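Norklow outbreak

The Norklow outbreak was a cluster of norovirus illness linked to raw oysters from the Karras beds. It was first reported in September, and 113 people fell ill across 15 households and two restaurants.

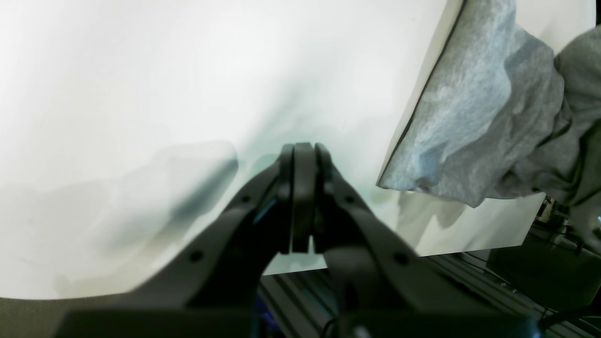

Black two-fingered gripper and white surface

Investigators led by Themis Tzavaras traced the oysters to one supplier, Vorach. Samples from 20 of 37 sacks tested positive. The beds were closed – a recall followed within days.
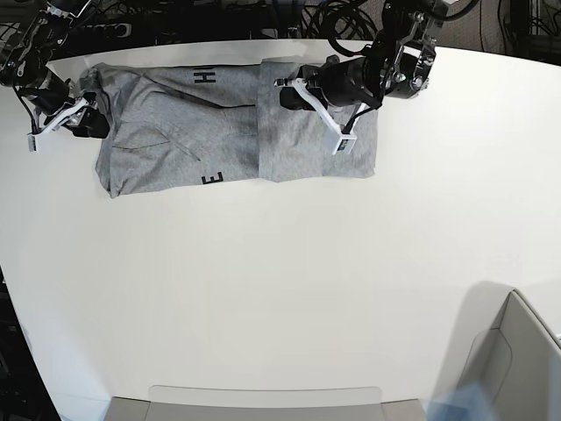 Harvesting resumed on November 30, 2024, after repeat water tests at the Ernum outfall were clear.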